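From: Johanna Danzer
To: skiltby-users
Date: 18th October
Subject: Re: [skiltby-users] planner stalls when both arms start close to an object

On the list, Debnath wrote:
> We get a timeout on the very first plan if a finger starts near
> something flat. Version 302, default padding. Is anyone else
> seeing this, or is it our scene file?

Same thing for us, so I doubt it's your scene file! I spent way too long on it (blaming Olow the whole time, sorry Olow people). The padding gets added to the tray and to the fingers, so the start state counts as a collision before anything moves.

Our start pose has the right gripper right up against the tray, with the plate and the spoon and fork further down:

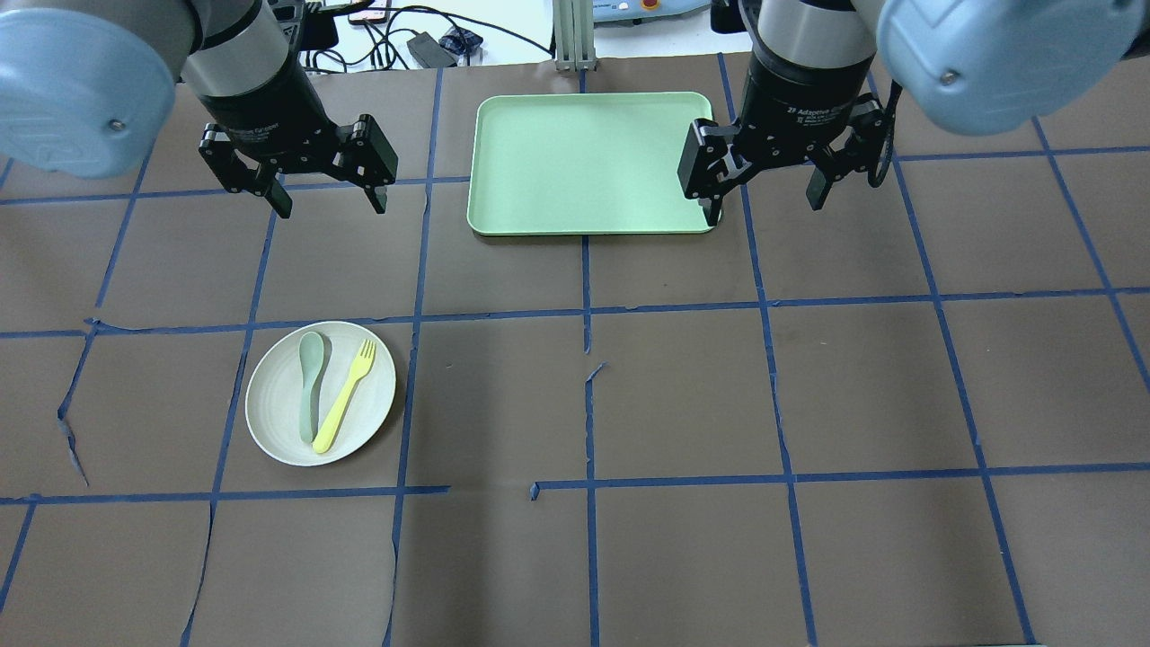 Does the padding have to be the same for every object? Each object can carry its own value in the scene file, and anything you leave out falls back to the default.

I set the tray to zero and left the plate alone. Out of 30 starts I had 13 timeouts before and one after - and I think that one is the old Prostura driver dropping a joint message. Look at line 59 of the planner log if you want to check yours. I can send my scene file if it helps, just give me a shout.

Johanna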